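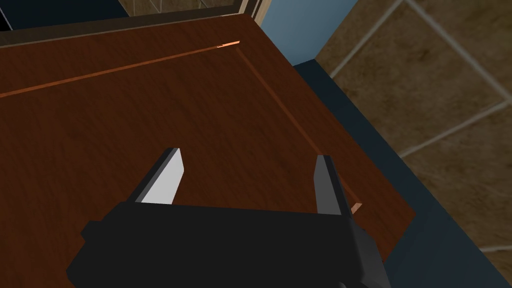 Tadhg Mac an tSaoi

Minutes, gripper comparison catch-up, April

I took these myself, so blame me for the spelling. We kicked off at 3:30 and ran over, as usual.

Simulation first. I showed the wrist view with the two-finger gripper open over the wood panel, and we spent ages on it - far longer than I'd planned! The pale inner face on the left finger stands out nicely against the reddish wood. The dark finger by the border groove is harder to pick out, and a couple of people want the finger colors changed before we compare camera settings. I said fine, but let's finish the current batch first (400 runs per gripper, 100 still to go on the Flekadia one).

Then controllers. Ollo is smoother on slow approaches and I love it for that, but it takes 8 extra minutes to set up and I grumbled about this at length. Satatus is quicker to get going and a bit jumpy near contact. No decision. We'll run both on the same start poses and look again.

Hlongwane have sent a quote for the longer fingers. We agreed to hold off until the sim numbers are in.

To do:
Me - finish the Flekadia runs, write up the Ollo setup steps
Controls people - matching start poses for both controllers
Sim people - try a lighter right finger, send me a before and after

Any other business: the shared drive is full again. Please delete your old logs, mine are already gone.

Next meeting same time, same room.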